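Teaching two arms to fold a jersey: notes from our club

Jolanta Lis asked me to write up how we record our folding practice runs, so grab a coffee! I'm assuming your arms are already calibrated and both grippers close when you tell them to. If they don't, go back to Lech's setup page first.

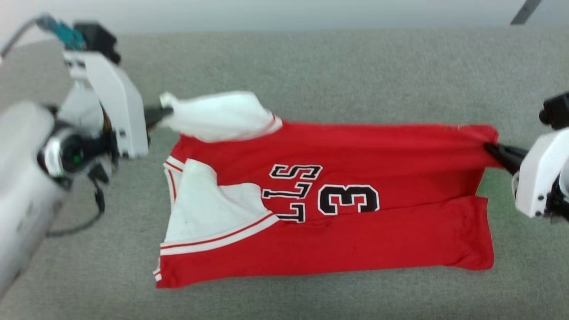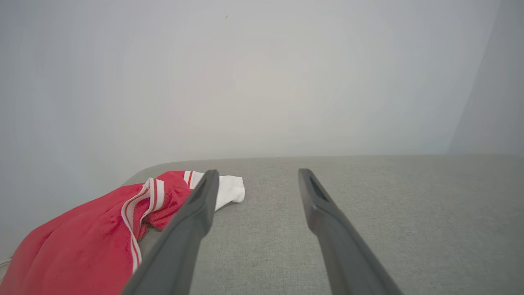

Red garments with white trim, the overall view first and then the view from between the gripper fingers.

Start with something that has big lettering or a colored trim. We tried plain shirts back in November and I could never tell front from back in the recordings (my own fault, I was tired). Lay it out, then drive each gripper down to a spot near a corner. Pinch a small fold of fabric, not a huge wad, and lift slowly.

Next, pull the arms apart just until you see little creases at the grip. Stop there! Bogdan kept going once and we had to redo five runs.

Now bring one side over the middle, let go, and back the fingers straight up before you move sideways, or they'll drag the whole fold with them. Save the run, mess up the jersey, and go again. We're aiming for 200 runs before we train anything, and Urszula wants 500, so I guess we'll be ordering more pizza.

Check the wrist video after every couple of runs. If the fingers hide the edge you're grabbing, come in from a different angle.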